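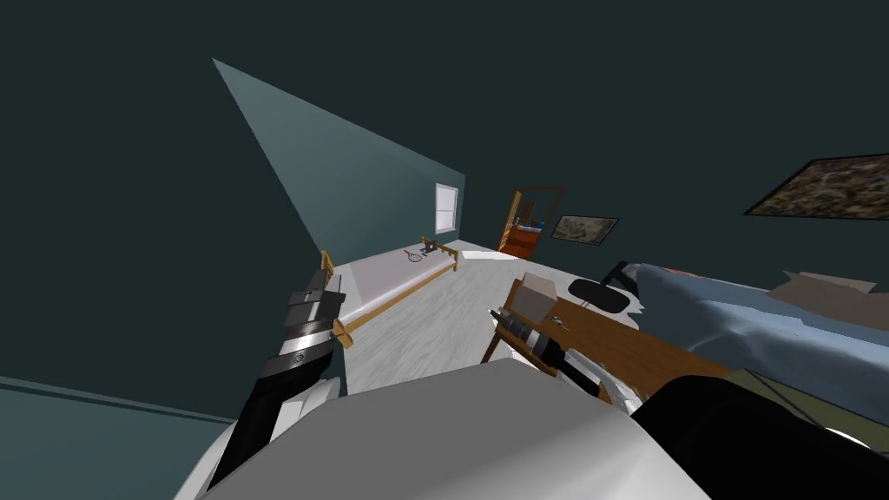 A birth certificate is the first thing a state ever gives you, according to Mahmoud Lamrani, and if it doesn't turn up then you spend the rest of your life asking for it. He went without one until he was 29. On paper he belonged to no country at all, and in Bomness that meant no school exams, no bank account, no lease in his own name and no vote.

Bomness has plenty of people in the same position, and I came here to see what is being done for them. A great deal, I'm happy to report! The work is led by a small legal charity called Eltivent, which spends its days proving that people were born. It sounds like a riddle until you sit in on a morning session at the Cowie hall and watch a grandmother unroll a tea towel full of vaccination cards, baptism slips and one very old bus pass. Any of them might do. The law asks for four separate proofs, and two can come from neighbours who remember the birth and will swear to it.

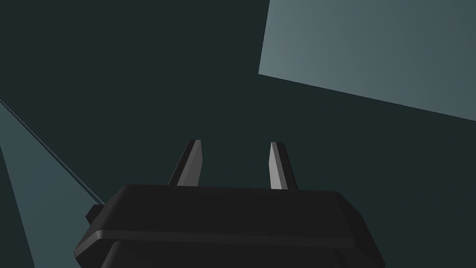 The hearings themselves are held across the river in Stillau, in a courtroom with terrible acoustics and a wonderful clerk. She reads each name aloud twice, once for the record and once, I think, for the pleasure of it. Then comes the stamp. It is a great black lump of a thing, built along the lines of the gripper in the picture, with a wide, flattened top and edges that slope away to left and right, and she needs both hands to bring it down. People cheer. I cheered, and I'd only met the family at breakfast.

What makes the Eltivent method so good is how little of it depends on lawyers. Local people learn to take a witness statement over four evenings, and they are the ones who know which midwife worked which street and who moved away after the floods. Since February they have taken 300 cases to the court. A claim used to wait years for a first hearing - now the court lists 20 of them every sitting day, and families from the hill villages come down together on the early bus.

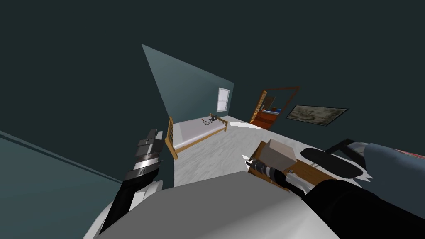

Speed is fine, Nattawut Paisan told me over lunch, but the law still lets a child be born stateless tomorrow morning, in the same hospital, to parents who did everything right. He would like registration at the bedside, with the nationality question settled there and then. A bill to do that has been drafted and has had one reading. Lamrani has a copy folded in his jacket, next to his certificate, and he is off to Stillau again on the early bus with three more families and a flask of coffee.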